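Plilstead Candle Notes
@plilsteadcandles

Thread on tin labels, wrap height and why the cake line looks the way it does. Mostly for the people who asked after the Monday market. Long.

1/ The tins are plain straight-sided metal with no seam bead in the label area. That matters more than the color. A bead under a paper wrap telegraphs through within a day and you end up with a vertical ridge in the artwork.

2/ Labels are uncoated paper, printed flat and wrapped by hand. I tried a coated stock from Tendach first. It looked sharper, but it's stiffer, and on a small radius the overlap lifted. Of 39 test tins, 12 had a lifted edge by the next morning. Same adhesive, same room.

3/ Wrap height is deliberately shorter than the tin wall. A full-height label catches every time a tin is slid out of a tray, and the bottom edge is where it starts to fray. Leaving a bare strip at the base fixed this.

4/ The bare strip also hides alignment error. If the label meets the floor of the tin, one degree of skew is obvious. With metal showing below it, you have to go looking.

5/ Artwork: script line on top, cake slice under it, green leaf print behind at low contrast. The leaf print was darker in the first run. It competed with the script, so I took it down until it only reads up close.

6/ The script wraps past the visible face. On a cylinder you see a bit over a third of the circumference straight on, so the long line never shows whole from one side. I've had complaints. The alternative is smaller type, and the type is already small enough.

7/ Three tins out on the table, two to the right and one off to the left.

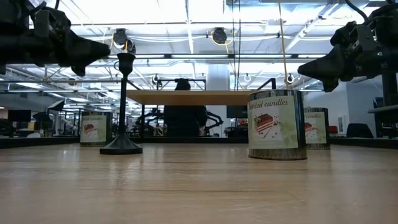
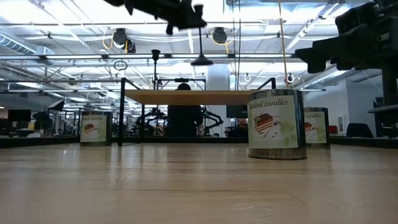 8/ What I check for in a layout like that: does "candles" stay legible on the farthest tin, and does the cake still look like cake. If the word goes first, the script is too thin. If the cake goes first, the layers need more contrast.

9/ Results on the current label: the word holds up better than I expected. The slice is the weak part. Past a certain distance it turns into a striped wedge and people guess sandwich. Next version gets a thicker cream layer and a plainer plate.

10/ Spacing for a stall. Tins touching in a row look like a wall and people don't pick one up. I leave at least a tin's width between them and stagger the depth. Overlap of two tins is fine if the front one still shows the full picture.

11/ Something tall helps. A row of tins is all one height and the eye slides along it. A candlestick does the job. Black is best next to pale labels, and the base should be wide. Narrow bases and folding market tables don't mix.

12/ For the candlestick itself, use a taper that fits the cup without shaving. If you have to shave it, it leans, and a lean is very visible on a thin stem. Foil or a wax disk in the cup will take up slack in the other direction.

13/ Adhesive, since it's the most frequent question: water-based, roller applied, thin coat on the full back of the label. Spot gluing the ends only is faster and looks fine until the air gets damp. Then the middle bags out.

14/ Wrap first or pour first? Wrap after. The tin expands slightly on pouring and cools unevenly. I give it a night, wipe the wall with alcohol, let it dry, then label. Labeling before the pour cost me most of a tray in November.

15/ Fingerprints on the metal band are the main cosmetic problem with this format. Cotton gloves for the last handling step, or a dry microfiber after the tin is in its final position. Don't use glass cleaner near uncoated paper.

16/ Current batch is 174 tins, and labeling runs 35 an hour if the sheets are already cut. Cutting is the slow part. I'm testing a guillotine from Kahraman. The cut is square, the clamp leaves a faint line on the top sheet. Scrap sheet on top solves it.

17/ If you sell at Curkden: the hall lights there are overhead and pretty harsh. Matte paper handles it. Bare metal doesn't, so keep the exposed band narrow or you get a row of bright stripes at the bottom of your display.

18/ Template dimensions are not posted because tin diameters vary between suppliers, even at the same nominal size. Wrap a strip of paper around yours, mark the overlap, measure flat. Add a small overlap allowance and print one before you print a sheet.

19/ Replies are open for label questions. I'll do wicks separately.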